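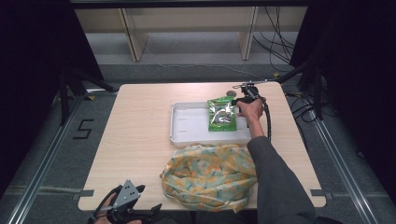
Wen-hsiung Lo told me I was wasting my time. A tray is a tray, he said, and anybody who writes more than a paragraph about one needs a hobby. He may be right. But I had already paid for the thing, and the claims on the sleeve annoyed me enough that I wanted to see which of them held up.

The Votholm snack tray is a shallow white plastic tray with raised rims and short slots molded into the floor. Kikthorpe sells it as a "table organizer," along with a printed cloth they want you to buy at the same time. The cloth is yellow, orange, pale green and light blue, all very soft, the kind of pattern that goes with everything because it barely shows up. I bought both in April. I have used them on a light wood-grain table nearly every afternoon and I am still not sure who they are for.

Start with the rims. They do their job. Crumbs stay in, a tipped bag of chips stays in, and you can carry the whole mess to the sink in one trip. I have no complaint there, except that a baking sheet does the same thing and I already owned one.

The slots are where the sales talk gets ahead of the product. According to the sleeve they "hold packets upright for easy reach." I tried a lot of packets. A full bag with plenty of air in it will stand against the back rim if you pick your spot, but that's the rim doing the work, and the slots have very little to do with it. They are too short and too shallow to grip the bottom seam of anything I eat. Seaweed sheets in a stiff wrapper stayed put. A bag of puffed rice leaned, thought about it, and went over the minute I opened it and let the air out. Granola bars fit, but then granola bars never needed the help.

I asked Shu-fen Hung what she does with hers, as she has had one longer than I have. She keeps teaspoons in the slots. Fine. It is a spoon tray, then, and Kikthorpe should say so.

Then there is cleaning. Crumbs get down into the slots and a sponge rides right over them. I ended up using an old toothbrush, which is more effort than I want to put into the place where I eat pretzels. The flat part wipes clean in a couple of seconds. Turmeric left a faint yellow mark that is still there two washes later. I'm told this happens with white plastic and I believe it, but the sleeve says "stain resistant" in letters bigger than the brand name, so I'm counting it against them.

The cloth. I wanted to dislike it and mostly managed. As a place mat it's hopeless: it bunches up the moment your sleeve drags over it, and it ends up in folds at the near side of the table with a corner hanging off. Folded in four under the tray it does stop the rattle when you set the tray down, I'll give it that. It works better as a plain wiping cloth, and the pattern hides grease well. You could do all of this with a dish towel.

Size is the other thing to check before ordering. Mine sits on the back half of a small rectangular table and leaves enough room in front for a plate and an elbow. Two people can share it if they like each other. Yu-ting Yen bought the Relledura version, which is deeper, and says hers takes up so much of the table that she moved it to the top of the fridge, where it collects mail. So I suppose mine is the better pick of the two, for what that is worth.

I paid 28 for the set. The tray alone isn't worth that, and the cloth adds next to nothing. If it ever goes on sale at half price and you have kids who eat out of open bags, maybe. The rims really are good -- I keep coming back to that -- and it hasn't warped or cracked. It also doesn't slide much on a bare table, even without the cloth under it.

What I'd like to see is the same tray with a flat floor, no slots, and nothing thrown in. Kuo used to make one like that and mine lasted for years until I left it on a burner. I haven't found it in a store since.

Two stars out of five. Wen-hsiung has asked me to point out that he would have given it three, on the grounds that it holds snacks.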